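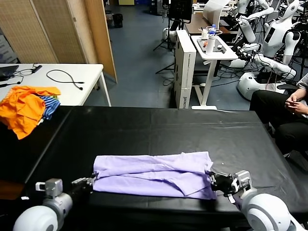 Therapy Riding at Dolley Stables: Project Report
Neusa Rocha, 22 Oct 2019

For my project I spent 12 Saturdays helping at Dolley Stables, and I loved every one! I wanted to find out how a riding lesson is planned for kids who have never sat on a horse. 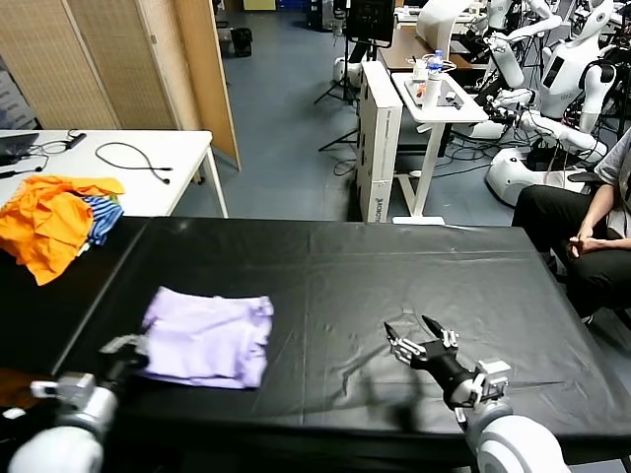
Each group has 6 riders, and every rider gets a leader plus a side walker. My favorite horse was Vadden, a huge bay gelding (so patient!) who stood like a rock at the mounting ramp.
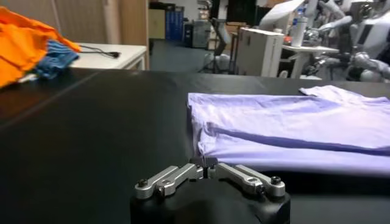
How long is a first lesson?
Twenty minutes in the saddle, with grooming before and after.

I also timed the warm-up walks, and most took about 100 seconds per lap.

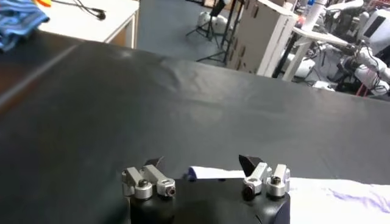 Figure 4. Two-fingered gripper, close up.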